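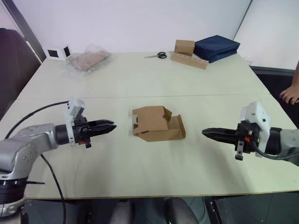 # The Coten Folding Box, item 1003

We've been selling the Coten for long enough now that most of our customers just call up and ask for "the brown ones," and we know what they mean. It's a plain corrugated mailing box that ships flat, folds up by hand, and closes with a flap that stays where you put it while you go looking for the tape. There's no printing on it from us. If you want your shop's name on the lid, a rubber stamp and an ink pad do a very nice job on kraft board (ask me about ink colors sometime, I have opinions).

The Coten is cut and creased here in Usbridge on the older of our two presses, and I'll admit to being fond of it. Hanne Hakala drew the first version on the back of a delivery slip, and the flap we sell today is very nearly that drawing, with the corner rounded a little more so it doesn't catch on a sweater sleeve.

## How it comes to you

Your boxes arrive flat, in clear plastic bags, 8 to a bag. We tried paper wrap for one spring and went back to the clear bags the following March, mostly so that people could see at a glance how many they had left on the shelf. A full carton is 800 boxes and you'll want a hand truck for it, or a friend. Smaller orders go out by the bag, and there's no minimum at the counter in Cistulbridge, where you can also just buy one bag and see how you like it.

Please keep them lying flat until you need them. Stood on edge in a damp garage they'll take on a bend, and then the panels fight you all the way through folding.

## What the board is like

Corrugated board is such an ordinary thing that hardly anyone stops to look at it, but do take a second with a cut edge. You'll see the wavy layer in the middle, with a flat sheet of paper glued to each side of it, and that wave is doing nearly all of the work. It's what lets a light box carry a stack of books, and it's also what decides which way a panel wants to fold. Fold along the creases we've put in and it goes over easily. Fold anywhere else and it will crumple, and you'll be sorry, and we'll sell you another bag.

We use a single-wall board from Gökçe in the natural brown. It has a matte face that takes tape well and takes a marker even better. The color shifts a bit from one delivery to the next - some batches are nearly honey, others more like a grocery sack - and we don't sort for it.

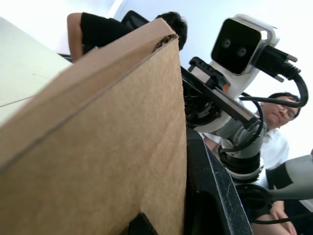

**Can I reuse a Coten after it's been through the mail?**

Most of the time you can, as long as the corners still feel stiff when you pinch them and the creases haven't started to tear at the ends. Slit the tape with a blade instead of pulling it, or you'll take the top sheet of paper along with it. A box that's been rained on should go to recycling even after it dries.

## Folding one up

Clear yourself some table first. I say this every time, and every time somebody tries to do it on their knee. Lay the blank with the creases facing you and run each one over once before you build anything, bending the panel a little past square and letting it come back. It takes a few seconds per box and makes all the difference to how straight the finished one sits.

Bring the long sides up next, then the ends. The flaps will wander. They stick up, they lean out, one of them always wants to be somewhere else, and it's quite all right to leave them be while you square up the body. Two hands on opposite sides will settle it: a light, even squeeze, and then a small turn one way or the other until the corners line up. 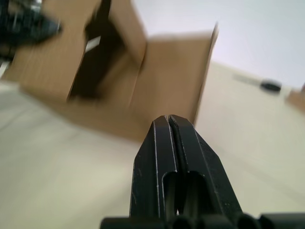

Once the body is square, fold the two short flaps in and hold them down with the side of your hand while the long ones come over the top. Tape the bottom seam first and turn the box over before you load it. One strip down the middle is plenty for clothes, soap, yarn and so on. For jars or books I'd go with three strips, the middle one and then one across each end.

If you're doing a big run, say for a Saturday market, fold everything first and tape everything afterward. You get into a rhythm that way, and you only have to find the tape gun once.

## Good things to have nearby

- Scissors, for opening the bags and for trimming a flap when something is a hair too tall
- Paper tape or plastic tape, whichever you've got, as long as it's fresh
- A bone folder or the back of a butter knife, if your thumbs get tired
- A spare bag of Cotens, which also make very decent drawer dividers once you cut them down

## What customers tell us

We read everything that comes in, and the notes taped to the office door number 154 at the moment. A lot of them are about the flap. A few are complaints, and those are up there too. 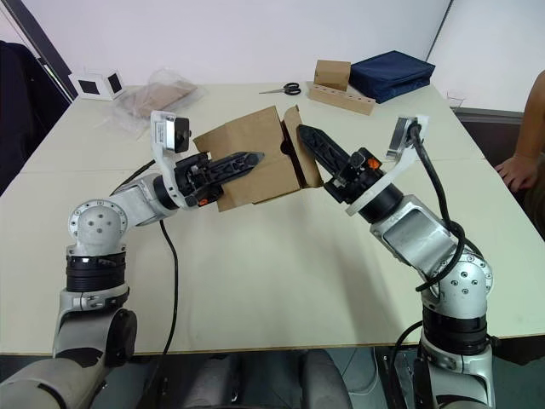 Uriel Orozco wrote that he'd gone through two bags of the Coten before he stopped over-taping them, and that "the box holds its shape fine with the one strip, I just didn't trust it." He also asked for a taller version with the same flap. Hanne has a sample cut and we're trying it out in our own packing room now, so write to the Usbridge office if you'd like to be told when it's ready.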